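The Barkura health district says 62 people caught measles this winter. I think the true number is higher, and I think the district should say so in plain words.

The count includes only people who had a lab test. In Tunar, the nearest clinic that draws blood is 39 miles away. A parent with a sick child and no car stays home, and that child never enters the count.

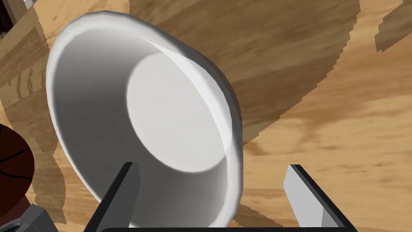
None of this makes the official figure a lie. It is a count of tests that came back positive, and it should be labeled that way every time it is printed. The district's weekly bulletin calls it "total cases," and most readers take that at face value.

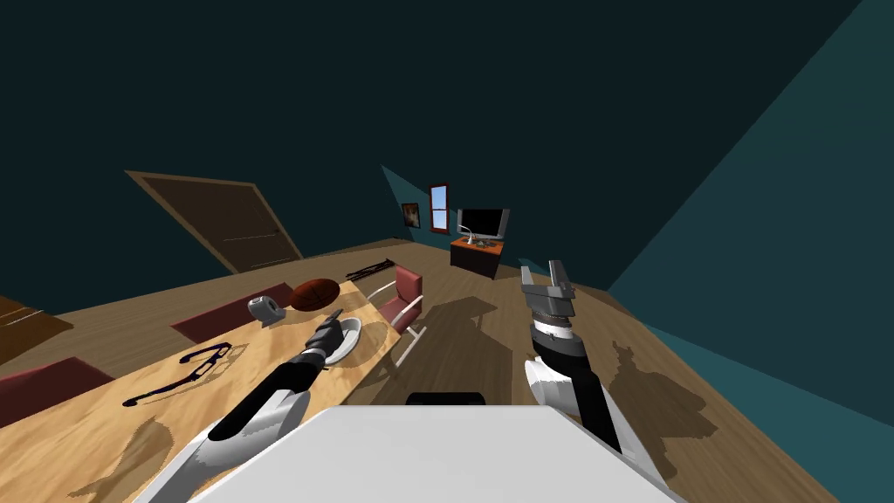
By the Mastholm Health Desk

School absences tell us more. Schools in Sima recorded 1,780 sick days in January, far above a normal winter. Many of those were colds and flu — but the district has not checked how many came with a rash.

So should the district publish an estimate it can't prove? 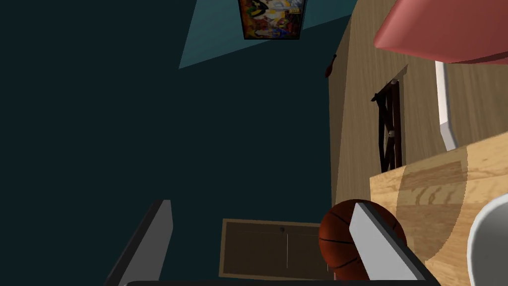
It should publish a range, next to the confirmed count, with a short note on how the range was reached.

Weather offices do this daily and people cope fine. The cost is small too. The district has 7 nurses who already call families about missed shots, and one more question on each call would help.

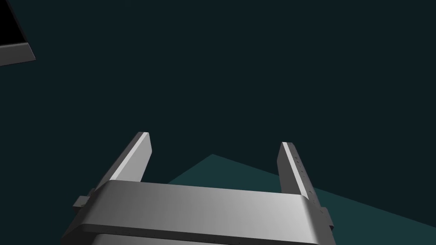

The next bulletin is due in April. By then the shots for the fall will have been ordered, and the order is based on the confirmed count alone.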